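Sink Things: Soap Dishes, Sponges, and Small Containers

5 min read

This is the gallery for the small items that live beside the sinks at Alley. The building has two sinks, one in the kitchen and one in the workroom, and over the years each has collected its own set of dishes, brushes, scrapers, and tubs. Liya Teshome asked for a page that shows what we have and says where it goes, so that new members can find things and put them back. The notes are by Darcy Cosgrove, with corrections from Aiman Mangundap and Afiq Sitompul.

The first list went up in May. This version replaces it and was last changed on June 12, 2025.

Kitchen sink, left side
The dish brush stands in the stoneware jar. The jar came from the Brisden sale along with the blue mixing bowls. It has a chip on the rim that has been there from the start. Bristles up, please.

Kitchen sink, right side
Steel wool is kept in the lidded tin and is for the oven trays only. The nonstick pans were replaced last year after someone used it on them, and the new ones cost more than we wanted to spend.

Windowsill
Bar soap, unscented. We buy it in boxes of 22 from Sutanto and a box lasts most of a year. Spare bars are in the hall closet, second shelf. If you open the last box, write it on the sheet inside the closet door.

Drying rack
The folding rack holds 10 plates if they go in facing the same way. Bowls can go on top, but the tall glasses tip over there and should be dried by hand. The rack folds flat and fits between the fridge and the wall.

Tea towels
They hang on the rail by the back door. The striped ones are for dishes and the plain ones are for hands. Ilari Kauppinen takes the wash home every second week and brings it back folded, and the used towels go in the cloth bag on the hook until then.

Soap dish and sponge
We went through several soap dishes before settling on the ones we use now. The old ceramic ones were heavy and did not survive the workroom floor. The replacements are plain rectangles, a good deal wider than a bar of soap, which means a sponge can lie flat in one and there is still space next to it. They are easy to rinse out and easy to spot on a table — the rim helps with that.
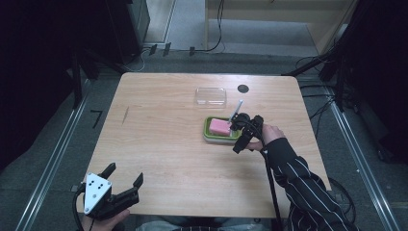 Pink sponge in the green-rimmed soap dish, with a clear container behind it.

The sponges are the ordinary rectangular kind. Pink is for tables and countertops. Yellow is for the sink itself, and the two should not trade places. A sponge goes in the bin when the corners start to crumble. Until then, squeeze it out after use and put it back in its dish. Leaving one in the bottom of the sink shortens its life by a lot, and the next person has to fish it out.

Clear containers
These are the rectangular plastic tubs with rounded corners. They started out in the kitchen as leftovers boxes and drifted to the workroom, where they get used for small parts, wet brushes, buttons, and whatever else needs to stay together for an afternoon. The ones that have held paint or glue have a strip of tape on the bottom. Do not put food in those. The lids are in the drawer under the kettle and most of them fit.

Workroom table
The light wooden table is where most of the cleaning and sorting gets done. Its top has had years of use, and the front edge is slightly worn. There is also a short scratch on the left side. Afiq wants to sand and oil the whole top at the end of the summer, and anyone who would like to help should tell him. In the meantime, wipe it down along the grain with a damp sponge and dry it with a cloth. No bleach and no scouring powder. Small screws should be kept away from the round hole in the top.

Scrapers
Two plastic scrapers, one wide and one narrow, in the top tray of the workroom cart. They take dried glue off the table without marking it. The metal scraper is for the floor and is kept on a nail by the mop.

Bottle brushes
The long one reaches the bottom of the big vinegar bottles. The short one is for jars. Both hang from the cup hooks under the shelf over the workroom sink. Aiman bent the long one to get around the shoulder of a demijohn and it has stayed that way — it works better now, so leave it.

Pump bottles
Dish soap is bought in large refill cans and poured into the pump bottles. The funnel is in the same cabinet as the cans. One pump is slow and always has been. The hand soap bottle has a label on it now, after a batch of mugs came out smelling of lavender.

Cloth basket
Old T-shirts, cut up. These are for oil, polish, and floor spills, and they are thrown out afterward. We have plenty at the moment and cannot take more until the fall. Sheets and pillowcases are still welcome.

Bucket shelf
Two buckets and a square basin from Stelness. The basin is the one to use for soaking jar labels. Warm water and a spoonful of baking soda will loosen most of them overnight, and the narrow scraper does the rest. Put your name on the basin if you leave it soaking.

Still looking for
A second lid for the flour bin, a small brush for the grater, and a drain strainer for the workroom sink. The opening is an odd size and the ones sold at the hardware store drop straight through. If you have one of these at home and do not use it, leave it on the hall shelf with a note and Liya will pick it up.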